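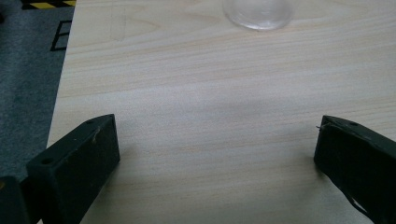

Ticket 106: Rudano comic reader, pages in wrong order
Opened: Mar 24, 2024
Status: waiting for reply

Problem
I scanned my Vindmont adventure strips, 13 pages in total. In the reader, page 9 opens before page 2. Also the painted color pages look too dark, and the fine ink lines by Magnusson are almost lost.

Step 1. I closed the program and imported the folder again. The order was the same.

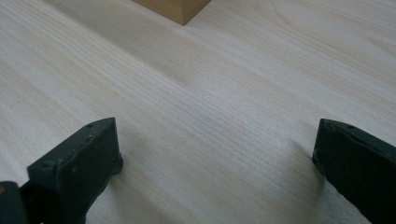
Step 2. I turned off the "Rimley" color profile. The reds are now better, but the order is still wrong.

Step 3. I opened the files in another viewer. It shows them correctly, so I think the scans are good.

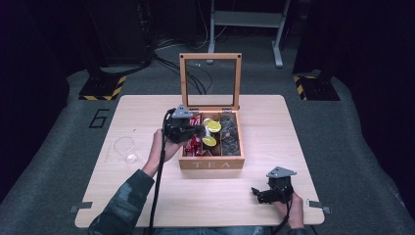

My question is if the reader can sort pages by chapter. I would like each chapter to have its own place, like the compartments in the wooden tea box, with the red packets on the left and the round yellow pods or lids in the middle. If this is not possible, please tell me how I must name the files.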